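Prev by date | Next by date | Thread index | Reply | Archive home

Subject: Re: hand-guided vs. remote demos for teardown work
Date: 28 April 2026

> We have gone all in on remote demonstrations for the desktop teardown
> cell. The operator drives both arms from a desk, the policy trains
> overnight, and by the end of the week it has the drive step. Calora
> went from kinesthetic to remote on the same job and they say they
> would never go back. I don't see why anyone is still grabbing the arm
> and pushing it around. It's slow, it tires people out and your hand is
> in the camera view the whole time.

I'll give you the hand in the camera view. The rest I don't buy yet.

We run the same kind of job at Gronow, old desktops on their side with the panel off, and I have sat through both ways of teaching it. We collected 116 demos by remote last October and I watched every one before it went into training. I would call almost 2000 seconds of that footage plain hovering. The operator has a view from above and a view from the side, and neither one tells him how far the fingertips are above the metal. So he creeps down, stops, backs up, creeps down again. Then we train on it and get a robot that creeps down, stops and backs up.

Have a look at the bench before you tell me this is an easy reach:

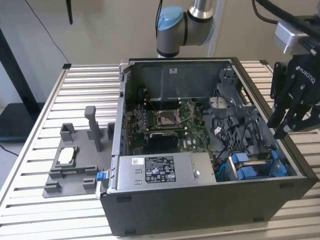 Two arms over the open case, drives in the blue caddies at lower right, fixture on the left.

There are black cables looped right across the drive cage and more thin wires running to the drives. An operator with a hand on the wrist of the arm feels it when a finger catches a cable. An operator at a desk finds out when the cable moves on the screen, if he's looking at the right screen. Vodier sells a force display for the desk setup. We tried it. It buzzes for everything, including the arm's own weight when you change direction fast, and after a day our people had it turned down so low it might as well have been off.

The point I'd like answered is the caddy. Reaching it is one problem. Holding it, easing it out and keeping it level through the wires is the part where I think touch matters most, and it's the part the Pliddale write-up skips over in one sentence. They report success on "drive removal" and never say if a pull that dragged a cable along counts as a success. Ours didn't count, and our number was a lot uglier than theirs.

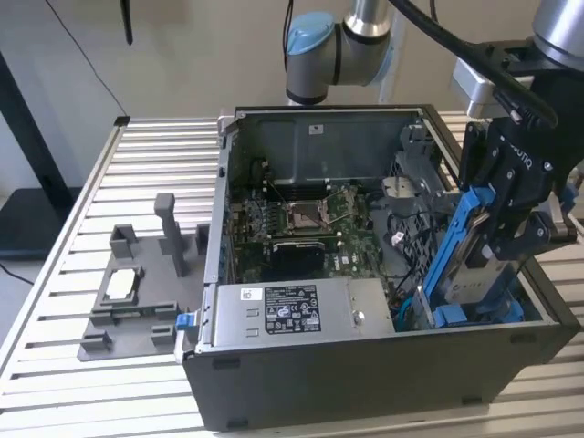

Drive caddy in the gripper, second arm hanging over the case.

Now look at what a frame like that gives the policy. It gets a blue carrier in black fingers and a lot of gray metal. It does not get how hard the fingers are squeezing or which side of the carrier is rubbing. If the person doing the demo couldn't feel that either, I don't know where you expect the policy to learn it from. More data, I suppose. That's the answer I get every time.

In fairness to your side, hand guiding two arms at once is miserable. One person can't do it well, and two people get in each other's way. For the steps where one arm steadies and the other pulls, remote wins and I won't argue. We also did a batch of eight by hand guiding on the pull alone, and threw out five of them for somebody's sleeve covering the overhead camera. So I'm not claiming we have it solved.

What I'd want to see before we move the cell over:

- same operator, same case, both methods, with the discards reported
- how long the operator practiced before the first demo you kept
- a failure count that includes snagged cables
- one case model the policy never saw in training

If Calora has any of that, I'd read it tonight. "They would never go back" tells me they paid for the desks.

One smaller question for anyone on the list. Do you cut the pauses out of remote demos before training, or leave them in? We cut ours by hand on the second pass and the arm got quicker, but it also started closing the fingers early. Never worked out whether the two were connected.

Prev by date | Next by date | Thread index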